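Pinza casera de mano: se me resbalan las bolsas de snacks

Galindo
Estoy montando en casa una pinza de mano, dos dedos con almohadillas azules, para coger bolsitas de una caja y luego pasarlo a un brazo. Con las rígidas bien. Con las arrugadas, fatal, 4 de cada 19 se me caen. Subo fuerza? Cambio almohadilla?
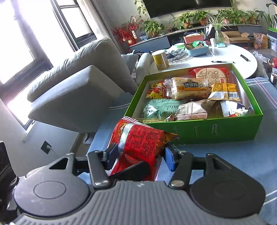 Danang Ginting
No subas fuerza, revientas la bolsa. A mi me pasó lo mismo en agosto. Mira primero que las dos almohadillas cierren paralelas, con 2 grados de desvio ya patina. Y agarra por arriba, donde el envoltorio tiene menos relleno. Limpia la goma con alcohol antes de cada tanda. 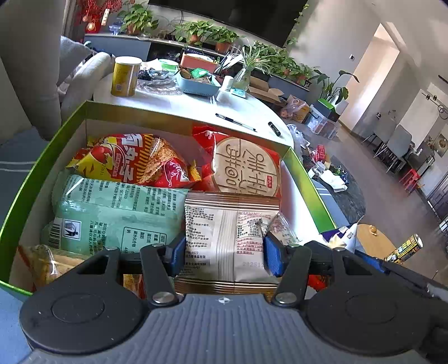
Paquete blanco cogido por la parte alta, dentro de la caja verde.
Si aun asi resbala, lija fina del 500 a la goma, muy poco. Ojo con los tornillos de los dedos, se aflojan solos, ponles fijador.

Zimstead
Yo le puse cinta de raqueta y listo. Tambien prueba a inclinar la bolsa al sacarla, asi no roza con las de al lado, q con la caja llena se enganchan. 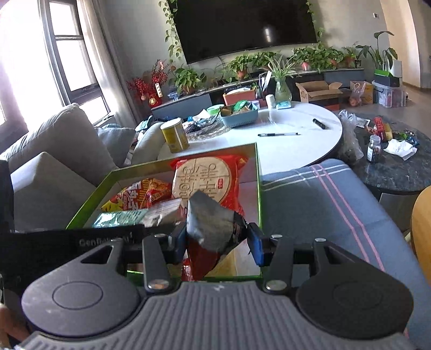
Galindo
Gracias, era lo del paralelo, un dedo iba torcido. Lo de la cinta lo dejo para otro dia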